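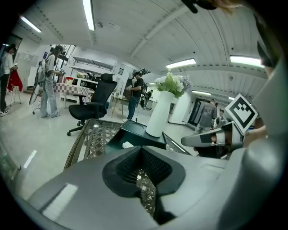 Who can join the Brasa walking and stretching group this spring?

Anyone over 18 who can walk for fifteen minutes at an easy pace, whatever your size, age or history with exercise.

We are looking for people to take part in our new 3-month program in Doltbridge, starting in March, and we would so love to hear from you if you have been meaning to get moving again and keep putting it off (most of us have been there, believe me!). We meet twice a week at 6:30 in the evening, walk a loop by the river, then come back to the Coelho Street hall for gentle stretching and a cup of tea — stay and chat as long as you like.

There is no charge and no weighing in. We ask only that you keep a short sleep and activity diary and fill in a questionnaire at the beginning and the end. If you have a heart condition or a recent injury, please talk to your doctor first.

Bring comfortable shoes and a water bottle. Friends and grown-up children are welcome to sign up with you.

To put your name down, ask for Afonso Salgado at the hall, room 101, or leave a note with your phone number at the front desk.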